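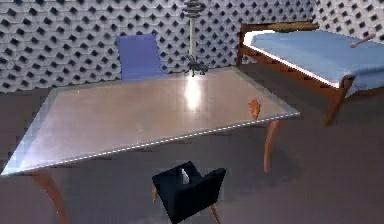
I've had the Verner home simulator for more than 4 months now, and I've reached the stage where I shout at it, so it must be time for a review.

For anyone who hasn't met it, Verner is a program for trying out a household robot in a made-up flat before you let your own build loose on your own furniture. My build is a ceiling-hung arm that lives in the shared workshop at Oltham, where I get one bench and a shelf and strict orders not to drill into anything after nine at night. The arm is meant to tidy up after me at home eventually (I'm an optimist). For now it does most of its tidying on my laptop.

Getting started was a pleasure. I had the demo flat open before my tea had gone cold, and bringing in my arm took one evening, most of which was me hunting for a missing bracket in my own drawing. You pick a flat, pick a robot, drop a few small bits and bobs about the place and off you go. My favourite flat has that black and white diamond pattern on the walls, which would drive me up the pole in real life, but it's cheerful and I always know which flat I've loaded.

The thing I bought it for is checking reach, and it's very good at that. You can hang the arm wherever you fancy, swing it over a table and find out that your lovely long rod is still too short. I'd cut mine at 993 mm. Verner let me stretch it a bit at a time until I settled on 1161, and I only bought the one length of tube. That saved me a trip and a fair bit of swearing!

Then there are the doors.

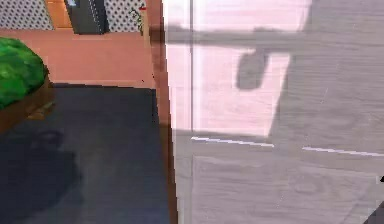

I do wish they'd spent longer on doors. The wood grain is nice enough and shadows fall across it quite prettily, but the hinges feel as if they've been packed with treacle. My arm gives one a gentle shove and it barely stirs, so I shove harder and it flies open. There's a stiffness slider buried in the third menu along, and the manual gives it a single line. I fiddled with it for 6 evenings and got something close to my kitchen door at home, then an update put it back to where it started. Grr.

Moving the viewpoint about is much better. You can park a camera anywhere you like, high up or down by the skirting, and save the spots you use most. I keep a few along the walls so I can check there's a clear run across the floor before I start worrying about chair legs.

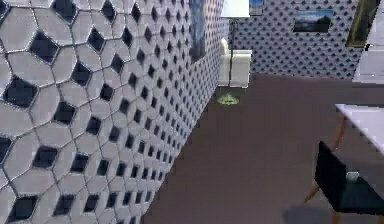
Drahomíra Kováčik reckons I'm being far too kind about all this. She used Verner for a whole winter and went back to Garba, and her complaint is that the floors are too perfect: no rucked carpet, no crumbs, no slope towards the back door. Her robot behaved beautifully on screen and then got stuck on a doormat the first time she tried it at home.

I can't really argue with that, though my arm hangs from above and couldn't care less about doormats. If you're building something on wheels, do have a go with Garba before you pay for anything. It's uglier and the menus are a muddle, but you can make a proper mess of the floor.
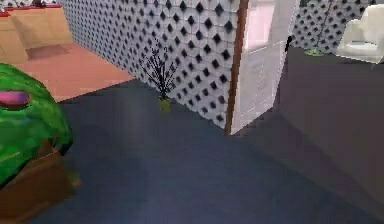

Plants are another soft spot. Verner treats a pot plant as one solid lump, leaves and all, so an arm that would brush past a bit of greenery in real life stops dead as if it's met a bollard. I've taken to switching them off one by one in the object list before a long run. It'd be lovely to have a tick box for the lot.

Speed is fine on my elderly laptop provided I turn the shadows down. With them on full, the fan sounds like a hairdryer and the picture goes sticky whenever the arm moves quickly. Saving is quick, and I've only lost work once, when I'd tripped over the charger.

I did try the Ginmont gripper pack as well, which you pay for separately. It's all right, but you can draw your own fingers in an afternoon and they'll fit your build better.

Would I buy Verner again? Yes, for an arm, at the price I paid in the August sale. I'd grumble at full price. And if anyone has found a way to make the hinge settings survive an update, please put it in the comments, I'm begging you.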